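Ticket: Window round stops early, unit returns to dock reporting job complete
Product: Flidik pavement unit with Garance wash arm
Opened by: Jaxon Landry
Assigned to: Karine Arsenault
Priority: Medium (raised from Low by customer, lowered by us, raised by customer)
Status: Resolved, with one item left open

Jaxon Landry wrote:

We have the Flidik on the shopfront job at the Gosselin site. It is supposed to sweep the strip along the front, wash the ground-floor glass, then go home. It sweeps beautifully. It then washes one pane, or sometimes a bit of one pane, sends me a message reading "All windows clean. Have a pleasant day" and trundles back to its dock.

All windows are not clean. I am not having a pleasant day.

Software is whatever it updated itself to in June. Arm is the Garance with the long squeegee. I've restarted it, I've wiped the lens, and I've turned the tank upside down and put it back, as the manual suggests for reasons it keeps to itself.

Karine Arsenault wrote:

Hello Jaxon, thanks for the detail. Three quick things please:

Does it stop at the same place each time?
Does the log show a glass count at the start of the job?
Is the site map the one it drew itself, or one you drew for it?

Jaxon Landry wrote:

Same place, near enough. Log says "glass surfaces found: 1". Map is its own work. I offered to help and the setup screen told me this would not be needed.

Karine Arsenault wrote:

A count of one is the fault, then, or the start of it. The arm only washes what the map calls glass. I'd like to run your job in the Drerka simulator, where we can send it round all night without anybody paying for water. Could you upload the job file and the map? The job file on its own is only 27 lines long, so please don't worry about size.

Jaxon Landry wrote:

Uploaded. The map is rather bigger than 27 lines.

Dale Hiebert (field support) wrote:

Adding a note while Karine sets up. I had a similar one at a bakery last year, where the unit took a dark window for an open doorway and kept trying to go in for a look. It was doing 400 mm a second at the time. The window was fine. The bumper needed replacing.

So worth checking whether it thinks the glass is a hole.

Karine Arsenault wrote:

I've got it running in Drerka, using the street plaza model that ships with the simulator. It isn't your site, but it has the same kind of frontage and the same kind of paving, and the unit makes the same mistake in it, which I'm choosing to regard as good news.

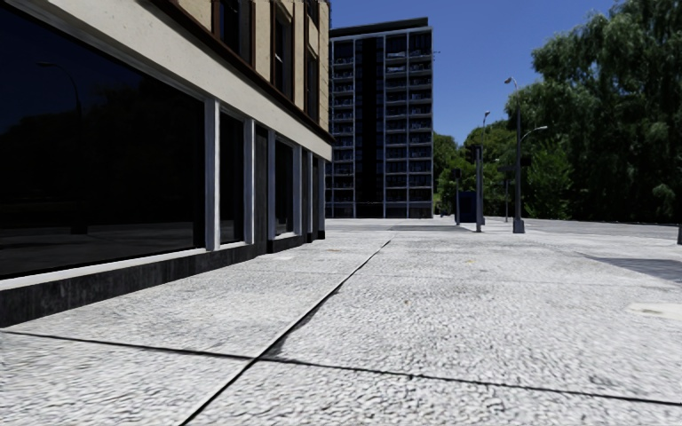 The wash planner starts by looking for glass, and it has two ways of doing so. The first is to look for reflections. The second is to look for edges, meaning the uprights between panes, and to count the gaps. On this model the glass is nearly black and what it reflects is faint, a street lamp and some trees in the big near pane, so the first method scores low and hands over to the second. The second needs to see the uprights clearly separated, and the light grey pillars bunch up as they go off towards the far corner. From where the unit stands at the start, it is sure of the near pane and lumps the rest together as "wall, decorative".

It then washes the pane it is sure of, ticks off one out of one, and wishes you a pleasant day.

Jaxon Landry wrote:

Wall, decorative. I see.

So a machine sold to me for washing windows can't tell what a window is unless it is standing square in front of it?

Karine Arsenault wrote:

It's better at sweeping.

To be fair to it, the sweeping side works from the ground joints and the base of the building, and those give it good straight lines to follow. In the simulator it kept to the strip beside the plinth for 1,000 runs and never wandered off. The wash planner was written by different people, and it shows.

Brock Morin (wash planner) wrote:

Hello, I'm the different people.

Karine is right about the cause. Up to June the planner drove the length of the frontage first, looked at everything side on, and only then counted. We took the first pass out to save time. The customers who asked for this were mostly washing single large windows and had grown tired of watching the unit go for a walk before starting. The change did well in their tests and badly in yours.

The setting still exists. Jaxon, could you try the following:

1. Dock the unit and wait for the steady light.
2. Open Site, then Frontage, then Advanced.
3. Set "Survey before wash" to On.
4. Set "Trust single view" to Off.
5. Delete the old glass list. Keep the map.
6. Send it out with an empty tank for the first go.

Jaxon Landry wrote:

Step 5 asks "Are you sure? This may reduce cleaning performance." It was cleaning one window. I was sure.

Dry run done. It went along the whole front and came back, then did the arm movements at every pane, like someone miming the job at a party. Log now has the right number of glass surfaces. Will fill the tank and report.

Jaxon Landry wrote:

Wet run done. All ground-floor panes washed. Time is up by 600 seconds on the old setting, though the old setting wasn't doing the work, so I don't feel hard done by.

Two complaints. It leaves a drip line at the bottom of each pane, just above the sill, and my colleague Ginette Gauthier went along afterwards with a cloth. She would like it recorded that she could have done the whole front by hand while the machine was thinking about it.

Also, it has found the upstairs windows. They are now on the list as "glass, unreachable" and I get a separate message about each one.

Brock Morin wrote:

Drip line: lower "Blade lift" to its smallest value. If the sill is deeper than the blade likes, the line will get thinner but it won't go away. The arm has no wrist joint to follow the water down, so a person with a cloth is still the correct tool for that last bit. Please tell Ginette I agree with her.

Upstairs windows: set "Height limit" to the top of the ground-floor glass. You can mute the messages in the meantime. I'd do that first.

Jaxon Landry wrote:

Height limit set, messages muted. Drip line is thinner. Ginette has been told and has asked for it in writing, so I've printed the ticket.

Is the survey setting going to switch itself off at the next update?

Brock Morin wrote:

It shouldn't. I've asked for it to be On by default wherever the map has a frontage with more than one upright in it. I'd still check after updating.

Karine Arsenault wrote:

Closing the main fault as resolved on 10/07/2024. Summary for anyone searching:

Symptom: unit washes one pane, reports job complete.
Cause: glass counted from the start position only. Dark panes seen at a slant are filed as wall.
Fix: "Survey before wash" On, "Trust single view" Off, delete glass list, dry run.
Still open: drip line at sill. Moved to the Garance arm list under hardware.

Dale Hiebert wrote:

Could we also change the message? It says all windows are clean when what it means is that it has finished with the ones it knew about.

Karine Arsenault wrote:

Raised as a separate ticket, Low priority. The wording team would like to keep "Have a pleasant day".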